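Civine opens leasing at Strachan Court, a new rental community with room to settle in

One- and two-bedroom homes, a shared garden and a staffed moving desk are now open to renters in the Clusturness district

CLUSTURNESS – Civine, the residential property manager, has opened leasing at Strachan Court, a low-rise rental community on the east side of the Clusturness district. The first homes are ready now, and the rest will be released in stages through June.

Strachan Court stands on the site of the old Strachan seed warehouse, a short walk from the Clusturness tram stop and the covered market. The front wall of the warehouse has been kept and cleaned, and its tall brick arches now open onto a paved courtyard with benches, bike racks and a long bed of herbs that residents are welcome to pick from. The homes themselves are new, set in two buildings on either side of the courtyard.

"We have wanted to bring homes to this corner of the district for a long time, and we are thrilled to see lights on in the windows at last," said a Civine spokesperson. "People here told us they wanted closets that hold a winter coat, kitchens with enough counter to roll out dough, and a front door that isn't miles from the elevator. We listened, and we think it shows!"

Every home has a full kitchen with a gas-free cooktop, a washer and dryer behind a folding door, and windows on at least one side that look onto the courtyard or the market street. The two-bedroom homes have a walk-in pantry, and ground-floor homes have a small fenced patio. One-bedroom homes start at just over 600 square feet, while the largest two-bedroom layout comes to roughly 1000 square feet – plenty of space for a family table and a desk by the window.

Pets are welcome in both buildings, with a limit of 2 per home. There is a washing station for muddy dogs next to the bike room, with warm water and a drain that can cope with fur. 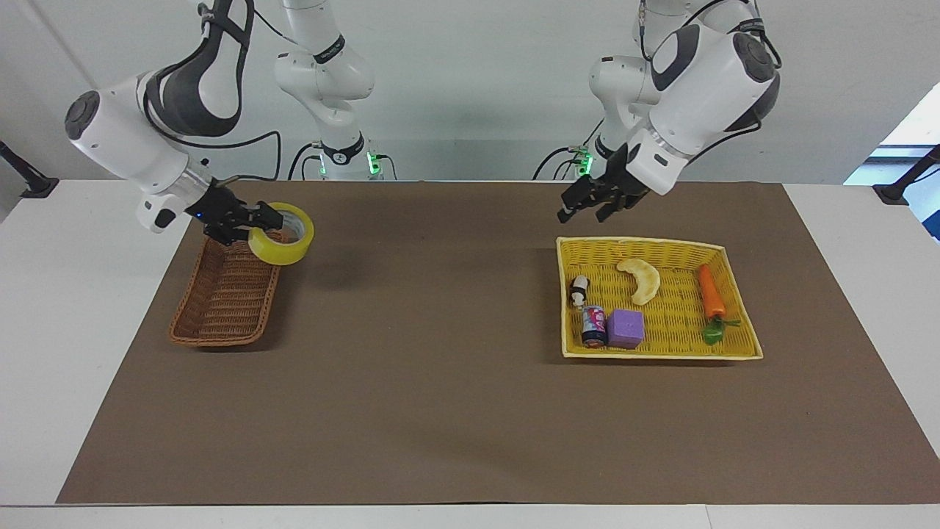

Packing tape above a small wicker basket.

Moving day has had special attention at Strachan Court. Civine has teamed up with Skustik, a moving and storage company, to run a moving desk in the lobby of the north building through the whole leasing period. New residents can book the service elevator there, borrow a hand truck, pick up flat boxes and leave them again once they are empty. Skustik will also hold up to 20 boxes per household in its storage room for the first month, at no added charge, for anyone whose old lease and new lease don't quite line up.

"Moving is hard work, and the first week in a new place sets the tone for everything after it," the spokesperson said. "Having friendly people downstairs who know where the loading bay is makes a real difference."

Residents will share a sunny common room with a kitchen, a quiet room for phone calls and study, and a rooftop deck that faces the river. The deck is open until 10 p.m. Parking is available behind the south building and is leased apart from the homes, so households without a car don't pay for a space they won't use.

Leases run for 12 months, with longer terms on request. A refundable deposit of $1000 applies to all one-bedroom homes. Heat, water and trash pickup are included in the rent.

Model homes in both layouts are open for visits daily from 11 a.m. Visitors may drop in at the leasing office, just inside the Market Street arch, or book a time by phone or through the Civine website. Floor plans and a current list of open homes can be picked up at the office.

About Civine
Civine manages rental homes in and near Clusturness, from single houses to mid-size apartment communities. Its leasing and repair teams are based in the neighborhoods they serve.

Media contact
Civine Press Office, Strachan Court, Clusturness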